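Como testar se um braço robótico já consegue arrumar a mesa

A pergunta sobre quando as máquinas vão tratar das tarefas domésticas costuma ser feita com exemplos difíceis: dobrar lençóis, esvaziar a máquina de lavar loiça. Para medir progresso convém começar por uma tarefa menor. Este guia descreve o ensaio de separação por cor, usado na bancada Paveck como primeiro degrau antes da loiça verdadeira.

Material

Mesa clara e sem brilho
2 pratos rasos de cores diferentes
2 cubos, cada um com a cor próxima da de um dos pratos
Braço com pinça de dois dedos e câmara

Passo 1. Dispor os objetos

Coloque os pratos nos extremos da zona de alcance e os cubos entre eles. Cada cubo deve ficar do lado do prato que não lhe corresponde. Se o cubo já estiver junto do prato certo, uma política que escolha sempre o prato mais próximo passa o ensaio sem distinguir cores. Mantenha entre os cubos uma folga superior à largura de um cubo, para que os dedos desçam sem tocar no vizinho.

Passo 2. Posicionar a pinça

Leve a pinça, aberta, para cima da mesa, perto do primeiro cubo a recolher. A iluminação deve ser uniforme. Sombras duras deslocam a estimativa do centro do cubo, erro que Magdolna Medve registou várias vezes nos primeiros ensaios. 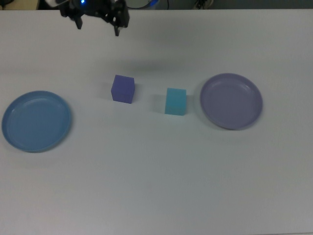 Passo 3. Dar a instrução

Use uma frase por cubo: «põe o cubo roxo no prato lilás», depois «põe o cubo ciano no prato azul». Não corrija a trajetória durante a execução.

Passo 4. Pontuar

Atribua um ponto por cada cubo agarrado e outro por cada cubo pousado dentro do rebordo do prato certo. O máximo é de 4 pontos. Um cubo apoiado no rebordo conta como agarrado, mas não como pousado.

Passo 5. Variar

Troque os pratos de lado e repita. Em seguida, substitua um cubo por um objeto deformável, como uma esponja. Ifeanyi Dauda recomenda alterar uma só variável por série; caso contrário, a origem da falha fica por identificar.

Interpretação

Uma pontuação máxima repetida indica que o sistema associa cores e posições numa mesa desimpedida. Não autoriza conclusões sobre copos, talheres ou restos de comida. Para esses casos, utilize o protocolo Drarkov, com objetos sobrepostos e superfícies molhadas.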